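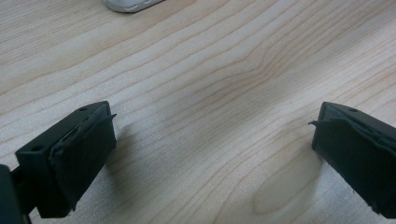 Tabletop grain, light wood, satin sheen.

FURNITURE AND ROOM INSPECTION CHECKLIST
Site: Sugden Study Center, second floor
Room: 404
Inspector: Kieran Pilkington
Date of inspection: Saturday, March 18, 2023
Previous inspection: February
Form: Wullstead general room form, furniture section included

Ratings used: OK / Monitor / Repair / Remove from use

1. Entry and exit

1.1 Door opens fully and closes without force - OK
1.2 Door closer speed - Monitor
Comment: Closes faster over the last few inches than the setting sheet allows. Latch valve adjusted a quarter turn. Recheck at next visit.
1.3 Exit path clear to corridor - OK
1.4 Exit sign lit, battery test passed - OK
1.5 Threshold strip secure - Repair
Comment: Screw missing at hinge side. Strip lifts under foot pressure. Same finding as February. Work order was closed without the screw being replaced.

2. Floor and walls

2.1 Trip hazards - OK
2.2 Floor covering, seams and edges - OK
2.3 Wall-mounted shelving, fixings tight - Monitor
Comment: Shelf unit by the window is a Brallunus bracket type. Upper bracket has slight play. Load label reads 300 lb for the full unit. Present load is well under that, but binders are stacked at one end and should be spread out.
2.4 Window restrictors working - OK

3. Tables

3.1 Top surface free of splinters, raised grain and open cracks - OK
Comment: Checked by hand and with a cloth drawn across and along the grain. No snagging. Knots and curved grain are not defects unless the surface is broken.
3.2 Finish intact - OK
Comment: Cleaning staff should stay with the Zalthorpe neutral cleaner. The alkaline product used in the corridor dulls a satin finish and is not approved for wood.
3.3 Edges and corners - Monitor
Comment: One corner slightly rough on the underside. Sand and seal when convenient. No need to remove from use.
3.4 Legs and frame bolts tight - Repair
Comment: Two bolts loose on the table nearest the door. Tightened on site, but one thread is worn and the insert needs replacing.
3.5 Rocking under load - OK after 3.4
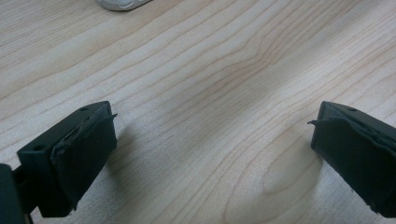 Tabletop. Light-colored wood.

4. Chairs

4.1 Seat and back fixings - OK
4.2 Glides present on all legs - Repair
Comment: Several missing. Bare tube ends will mark the floor. Order the push-on type, not the nail-in type supplied last time.
4.3 Stacking height within limit - OK

5. Electrical

5.1 Outlet covers unbroken - OK
5.2 Extension cords not used as permanent wiring - Remove from use
Comment: One cord run behind the shelving to feed a desk lamp. Unplugged and tagged. Lamp to be moved to the outlet on the east wall.
5.3 Light fittings, all lamps working - OK
Comment: One tube slow to start. Not a fault at this stage.

6. Actions carried forward

1.5 Replace threshold screw. Inspector to see it before the work order is closed.
2.3 Tighten upper shelf bracket, spread load.
3.4 Replace threaded insert.
4.2 Fit chair glides.

Room may remain in use. The table in 3.4 is limited to light desk work until the insert is fitted.

Signed: K. Pilkington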